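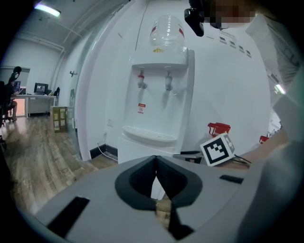
Gripper view at the water dispenser, marker card propped up on the right.

Drusix hand-held gripper: setup and upkeep notes

Hi! I'm Yareli Cervantes and I look after the Drusix gripper and the recordings that come off it. These notes started as a text file on my desktop, and then Dulce Pacheco kept asking me the same things over chat, so now they live with the data. If you're only after the recordings, skip to "What's in the folder." If you're about to pick the gripper up, please read the next bit first.

Before you record

Charge it overnight. The battery light goes green well before the pack is full, so I ignore the light and go by the clock.

Check the cradle. That's the black V-shaped rubber piece in the middle of the gray body, and nearly every problem I've had started there. Press down on both sides with your thumb. If either side lifts, stop and reseat it (see below). A loose cradle shifts a tiny bit every time you close on something, and you won't notice until you're looking at the tracks afterward and everything has drifted to one side.

Wipe the lens with the microfiber cloth in the lid of the case. Not your shirt, Aiman!

Placing the marker card

We use one printed card per station. At the water dispenser it goes to the right, leaning back a little, with the printed side toward the gripper. I like to stand where I plan to start, hold the gripper at chest height and look at the preview. If I can see both taps and the whole black square on the card, I leave it alone and go.

A few things I've learned about the card:

Any curl in the paper ruins it. Glue it to something stiff.
Matte paper only. The glossy batch Abundio printed in December caught every ceiling light in the building and I had to toss the lot (sorry, tío).
If you move the card, even an inch, start a new session. Don't try to fix it in the log later. I tried. It took me longer than recording the whole thing again would have.
Keep your fingers off the pattern while the session is running.

Reseating the cradle

You need the small hex key and ten quiet minutes. Power off first. Back out the two screws underneath, slide the rubber out toward you, and clean the channel with a dry brush. Then look at the point of the V. If the rubber has torn there, put in a new one from the Barrera bag in the case; don't glue it. Slide it back until it stops, start both screws by hand, and only then tighten them, a little on each side, back and forth. Shahram Daneshvar likes to use thread locker on these. I don't, and I'm the one who has to get them out again, so please don't either.

Run the calibration afterward. Every time, even if you only took it out for a look.

Calibration

Open Gelel, pick "hand unit," and follow the prompts. It wants 24 open-and-close cycles, slow ones. I used to rush these and got a failed check about every other try. Now I count under my breath and it's been fine. The number you want at the end is 87 or higher. Anything lower and I redo the cradle screws before I blame the software, and most of the time it was the screws.

What's in the folder

Version 2 of the set has 1,000 short recordings, each with video, gripper opening width, and a text note. The notes are typed by whoever held the gripper, so the style jumps around. Aiman Sopacua writes "tap ok" and leaves it at that, while mine tend to go on for a paragraph. Faces are blurred before anything gets copied here. If you come across one that isn't, tell me the recording name and I'll pull it the same day.

The version 1 files used the older cradle and the opening widths don't line up with these. Please don't mix them.

Known issues

The edges of the picture are bent from the wide lens. The correction file is in the calib folder, and it's off by default.
Screens and ceiling lights blow out in some recordings. I've left them in.
The left finger pad wears faster than the right. I don't know why yet. Swap them as a pair anyway.

Spares and questions

Cradles and pads come from Dristard, and they ship slowly, so tell me when you open the last bag and I'll reorder. Everything else, leave a note in the case lid or message me. Mornings before ten are best.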